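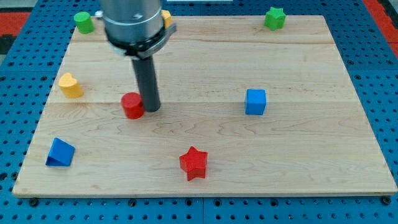

**What do you do when an obituary lists a survivor your family has never heard of?**

Treat the name as a lead and go find the funeral program, the guest book and any other newspaper that ran the notice before you add a relationship to your tree.

---

**marigold_kin** wrote:

Okay, that's the short version I got from the help desk at my library, and I love it, but I want to hear how you all would go about it! I've been putting together my grandfather's side for a couple of years and I finally found his obituary in the Skerircombe weekly. I'd only ever had the clipping my aunt kept, which is missing the bottom third. The full one has a line I'd never seen:

> He also leaves a devoted son of the heart, Kipchumba Owino, and all his friends at the Chaimongkol Street church.

I read it out loud to my mother over the phone and she went quiet and then said "Who?" She was living overseas then and missed the funeral. My aunt has passed. So I have a name, a church, and a very happy, very jittery feeling. Where would you start?

---

**tenth_cousin_ted** wrote:

Oh, this is a great one. Church first! If Chaimongkol Street still has an office, ask for the bulletins from the month of the funeral. Churches often thank people by name in the weeks after (pallbearers, who brought the flowers, who sang) and you'll get a feel for how he fit in. Do you have the funeral home's name? It's usually the last line of the notice and people skip right over it.

---

**Pruett_Lines** wrote:

I'd slow down a little. "Son of the heart" could be a foster son, an exchange student, a godson, a former student, a son-in-law from a marriage that ended, or a guy from work your grandfather was fond of. I've seen trees where somebody read a phrase like that and entered the person as a biological child, and then 200 other trees copied it. You can't call it back once that happens. Put it in your notes and leave the tree alone.

---

**marigold_kin** wrote:

@Pruett_Lines agreed, nothing's gone in the tree! I've got the full text saved in my notes with the page and column.

@tenth_cousin_ted the last line is "Arrangements by Hidasix & Daughters." I walked right past it, you're so right. Emailing them tonight.

---

**quiltblock66** wrote:

I have to disagree with Pruett just a bit. Somebody in that family sat down in a terrible week and decided he belonged in the survivors. I think that ought to show up somewhere better than a notes field! My software lets me add a person with an "associated" link and no parent line at all, and I use it all the time. My great-grandmother's boarder is in there. So is the neighbor who raised two of her kids one winter. They're some of my favorite people in the whole file.

---

**Pruett_Lines** wrote:

Fine if your software keeps it separate. Plenty of them turn "associated" into a blank box hanging off the father when you export, and then we're back where I said. Test it on a copy.

---

**quiltblock66** wrote:

Fair! Mine exports okay but I did have to check.

---

**old_type_drawer** wrote:

I set obituaries at a small daily for years, so let me add something from that side of the counter. We charged by the line after the first few, and families cut like crazy. If a phrase like "devoted son of the heart" survived the cutting, somebody paid for it. I'd also look for a second version. Families often sent a longer one to the hometown paper and a short one to the city paper, and the two hardly ever match. Getenow has a lot of the small weeklies scanned. Search by the grandfather's name, the street, the church, and Owino by itself. Also try Owina, Owens and Orvino, because the scanning software has a terrible time with smudged type.

---

**marigold_kin** wrote:

Getenow gave me 2,226 hits for my grandfather's last name in that county, ha. But "Owino" by itself gave me 3!! One is the obituary. One is a choir picnic write-up, no details, just a list of who came. And the third is a card of thanks, placed in April, two months after the funeral:

> The family wishes to thank Dr. and Mrs. Lyle, the choir, and Kipchumba, who sat with Dad every evening and read him the ball scores.

I cried at my kitchen table. I'm not a crier.

---

**tenth_cousin_ted** wrote:

THE BALL SCORES. Oh, that's wonderful. Cards of thanks are so underused! People search for the death notice, print it, and quit. Look at the anniversary too, a lot of families ran an "In Memoriam" a year later and it might be signed.

---

**Pruett_Lines** wrote:

That's a really good find. It tells you what he did for your grandfather, and it still doesn't tell you how they met, so keep both papers cited separately. And if he's living, please write him a letter before you phone. Some folks don't want a stranger calling about a death.

---

**quiltblock66** wrote:

Letter, yes. Include a copy of the card of thanks, he may never have seen it in print. And put your mother's name in it, he might know it even if she doesn't know his.

---

**marigold_kin** wrote:

Update, 22 November 2022: Hidasix wrote back! They still have the register book and they're mailing me copies of the signature pages. They can't give out addresses (understandable), but they offered to forward a letter if they have a good one on file. Mom wants to write part of it herself. She's on her second draft and she's already asking me what teams he followed.

Going through the In Memoriam columns next, starting with the following February.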